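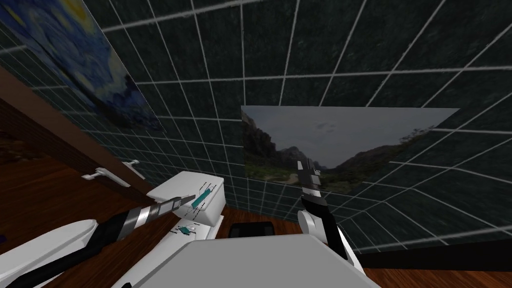 Left gripper lined up with the upper slider on the white box-shaped appliance, in the simulated kitchen.

Tips for teaching a home-built robot to work kitchen controls

If you have a two-armed build going in your garage or shared shop, please give it a practice kitchen on the computer first! I put this off for a whole winter and I was wrong. We call our robot Henia, and Henia now does all her early fumbling in a rendered room with dark green tile, a painting on the wall and a white box with two teal sliders on it. I love working in there (and the real countertop is a lot happier).

Start with one control. Pick the upper slider, get good at it, and leave the lower one alone for now. Blagoje Kadrić, my partner on this build, wanted both in the first week, and we spent that week untangling which mistake belonged to which slider.

Stop short on purpose. Set a waypoint where the fingertips are almost at the tab, pause there, and look. If the approach is crooked you'll see it right away, and you can fix the wrist before anything gets pushed.

Come in at a slant. A long forearm dropping straight down on a small tab hides the tab from a head camera. Ours comes up from the lower left, and the tip stays in view the whole way.

Give the other arm a parking spot. Ours points up, well away from the appliance. Save that pose under a name you'll remember and send the arm there before every run. I forgot once and had to throw out 27 runs, which hurt.

Make the fingertips a light color. Pale tips on a dark gripper are so much easier to follow against dark tile. On the real gripper we wrapped ours in white cloth tape, and I change it whenever it gets grubby.

Don't leave the walls plain! Hang pictures, lay down some wood grain, put handles on the cabinets. Then swap them around between batches. Our first room was flat gray, and the software we'd trained in it got completely lost in Intan Santoso's kitchen, where we do the real tests.

Watch the shadows too. Move the light a little every so often and check that the arm still goes for the slider and leaves the dark patch beside the box alone.

Keep your runs in small batches. I do 17, stop, watch them back with a cup of coffee, and change one thing. My first try was 500 overnight with a bad wrist offset. All of them missed in the same direction, so at least it was consistent.

For the real slider, start with the appliance unplugged and a folded dish towel under it so it doesn't skate across the counter. Keep the stop button by your own hand. We ask for three clean pushes in a row at slow speed before going any faster, and we begin the count again after a slip.

Next on my list is the lower tab. It's smaller, and I expect the wrist will need a different angle. Blagoje already has a notebook page started for it.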